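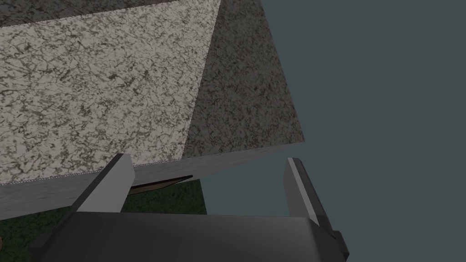

La célula Plisholm es un puesto de manipulación con un solo brazo y una pinza de dos dedos paralelos, y yo llevo ya bastante tiempo ocupándome de su puesta a punto, así que este artículo lo escribo desde dentro y con las manos manchadas de grasa. Existe en dos versiones: la física, que está en el taller de Itotico, y la simulada, en la que probamos todo antes de mover un solo motor. Lo que cuento aquí vale sobre todo para la simulada, que es la que más mimos pide. Trabajamos mucho con la vista desde detrás de la pinza, con el cuerpo redondeado y oscuro abajo y los dos dedos subiendo hacia un bloque enorme con textura de granito, porque desde ahí se juzga de maravilla si los dedos están bien alineados con lo que tienen delante. La punta del dedo izquierdo, por ejemplo, parece tocar la cara inferior del bloque, y ese "parece" es justo lo que hay que comprobar con los números de contacto.

Origen y nombre

El nombre le viene del primer proyecto para el que se montó. La planteó Cameron Ruddock en un mes de enero, con un brazo de segunda mano y una simulación bastante tosca (el suelo era gris, los objetos eran cubos lisos y no había forma de distinguir una cara de otra). Las texturas llegaron después, y yo fui de los que protestaron, porque me parecían un adorno. Me equivocaba. Con una superficie moteada se aprecia enseguida si un objeto ha girado, cosa que con un cubo liso te deja media mañana dudando.

Componentes

El brazo lo gobierna un controlador al que llamamos Doolan, y la parte simulada corre sobre Hiltidex, nuestro paquete interno de escenas. Doolan manda las posiciones, Hiltidex calcula los contactos y devuelve lo que vería la cámara de muñeca. Los dedos son planos, tipo placa, con la punta recta. Probamos unos con la punta redondeada y eran preciosos -- pero resbalaban en cuanto la pieza tenía una arista, y volvimos a los de siempre.

Puesta a punto

Lo primero es el cero de la pinza. Se cierran los dedos del todo, se lee la posición y se guarda en Doolan. Luego se abren al máximo y se repite la lectura. Si los dos dedos no recorren lo mismo, toca revisar el modelo antes de seguir, y aquí ruego paciencia, que es donde todo el mundo quiere correr (yo el primero).

Después viene la cámara. Su posición respecto a la muñeca se copia de la célula física, donde la medimos con una plantilla, y se compara la silueta de los dedos en las dos imágenes. Yo pongo una encima de otra y voy parpadeando entre ellas hasta que dejan de bailar. Hay métodos más finos, ya lo sé, pero este me ha dado siempre muy buen resultado.

Por último están los contactos. Hiltidex permite 16 parámetros por pareja de superficies, y de esos tocamos tres: rozamiento, rigidez y amortiguación. El resto se queda como viene. Una rigidez muy alta hace que los objetos tiemblen al apoyarse, y una muy baja deja que el dedo se hunda en la pieza como si fuera mantequilla, ¡que da una risa tremenda la primera vez y ninguna la quinta!

Mantenimiento

Cada ajuste se valida con una tanda de 2,000 agarres, lanzada por la noche. Por la mañana miro el registro y separo los fallos por tipo. En la tanda del 26/09/2024 salieron 368 fallos, una barbaridad, y me pasé el día convencido de que era el rozamiento. Era la masa de un objeto, que alguien había escrito en gramos donde iban kilos. Desde entonces Hiltidex avisa cuando una masa se sale del intervalo habitual, y ese aviso nos ha salvado más de una vez.

También conviene repasar las mallas de colisión, que son la forma que usa el cálculo y que no siempre coincide con la que se dibuja. Si un dedo se detiene antes de llegar a la pieza, o la atraviesa, casi siempre el problema está ahí. Se activa la vista de mallas, se compara con la normal y se corrige en el archivo de la escena. Guardad copia del archivo antiguo, por favor.

Averías conocidas

La lista oficial recoge 13, aunque varias son la misma con distinto disfraz. La más pesada es la deriva del cero: tras muchas órdenes seguidas, Doolan cree que la pinza está algo más cerrada de lo que está. Se arregla reiniciando la lectura entre tandas. Queda pendiente averiguar de dónde sale, y Cameron sospecha del redondeo en el envío de posiciones. Yo sigo apostando por el reloj del controlador.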